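Betreff: Re: [teekueche] Snacktisch, Körbe und die Sandwichfrage
Von: Weronika Krajewska
An: teekueche

Hallo zusammen,

Si-woo Min schrieb am Dienstag:
> Liebe alle,
> der Snacktisch im dritten Stock wird ab März wieder regelmäßig
> bestückt. Ich hätte gern vorher geklärt, wer die Körbe
> angeschafft hat und ob wir wirklich zu jedem Sandwich einen
> Korb brauchen. Ein Teller von 3 Euro hätte es auch getan.
> Außerdem: Warum stehen die Getränke hinten, wo man
> über alles andere hinweggreifen muss? Und was soll das
> leere Tablett in der Mitte?
> Gruß, Si-woo

Lieber Si-woo, die Körbe habe ich angeschafft. Ich bekenne mich in vollem Umfang schuldig. Bei Noswood gab es sie nur im Zwölferkarton, deshalb haben wir jetzt 12 runde Körbe und sind für jede denkbare Brotlage gerüstet. Die ovalen kamen später dazu, über die Bestellung bei Odetton, die eigentlich Servietten enthalten sollte. Wer noch weiß, wo die Servietten geblieben sind, möge sich melden.

Zur Tellerfrage: Wir hatten Teller. Sie standen anschließend in sämtlichen Büros des Hauses, bevorzugt unter Topfpflanzen. Einen Korb stellt niemand unter eine Topfpflanze, jedenfalls nicht, wenn er ihn ein zweites Mal gießen will.

Die Flaschen stehen hinten, weil der Stufenständer von allen Sachen am höchsten ist. Vorne würde er den halben Tisch verdecken, und man müsste um ihn herumgreifen statt über die Körbe hinweg. Zwei Reihen zu drei Flaschen passen hinein, mehr nicht. Wer eine herausnimmt, stellt bitte eine neue an dieselbe Stelle. Der Karton mit dem Nachschub steht im Schrank neben der Spüle, unter dem Fondue-Set, das angeblich auch irgendwem gehört.

Das Tablett in der Mitte ist leer, damit man sich seine Sachen darauf zusammenstellen kann. So war es jedenfalls gedacht. In der Praxis legt dort jeder den Kassenzettel ab. Ich schlage vor, dass wir es bei der ursprünglichen Bestimmung belassen und für die Zettel den Nagel benutzen, der seit dem Umzug ohnehin ohne Bild in der Wand steckt.

Zum Vergleich die Aufstellung, über die wir reden: 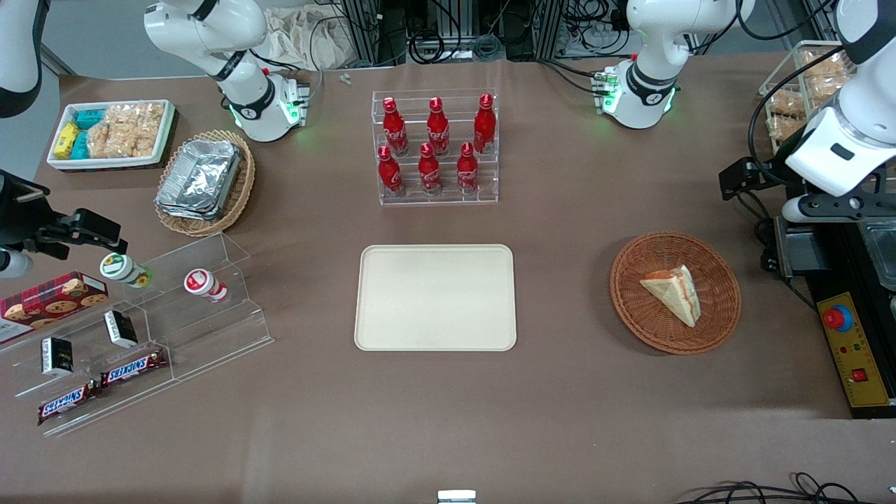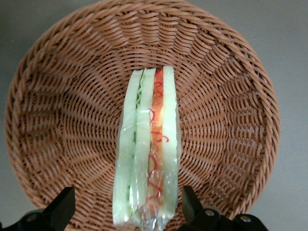

Erst der ganze Tisch, dann ein Sandwich im Korb, hochkant und in Folie.

Zum Hochkantstellen gab es in der letzten Runde längere Wortmeldungen, die ich hier nicht alle wiederhole. Ich bin dafür. Wenn die Schnittfläche nach oben zeigt, sieht man vor dem Zugreifen, was drin ist, und es muss keiner mehr drei Packungen umdrehen, um am Ende doch die erste zu nehmen. Die Salatgegner erkennen den Salat rechtzeitig. Die Folie bleibt bitte dran, bis jemand das Sandwich wirklich essen will. Probeweises Öffnen zählt als Essen.

Die Aluschalen im ovalen Korb: Lūse fragt, ob die weg können. Meinetwegen, sobald geklärt ist, wer sie fürs Sommerfest zurückgelegt hat. Ich war es nicht. Bis dahin bleiben sie, wo sie sind, und glänzen.

Die Cracker bleiben auf dem weißen Tablett mit dem karierten Rand. Der Vorschlag, alles Knusprige in eine große Schüssel zu kippen, ist nach den Erfahrungen vom Herbst für mich erledigt. Ich habe damals die Schüssel abgewaschen.

Geld: In der Kasse sind 100 Euro. Das reicht für den März, wenn wir bei Altus nur Getränke und Brot bestellen und die Finger von den Käsewürfeln lassen. Weitere Körbe sind nicht geplant. Teller auch nicht.

Wer am Dienstag Zeit hat, kann mir ab 9 Uhr beim Einräumen helfen. Si-woo, dich trage ich schon mal ein.

Viele Grüße
Weronika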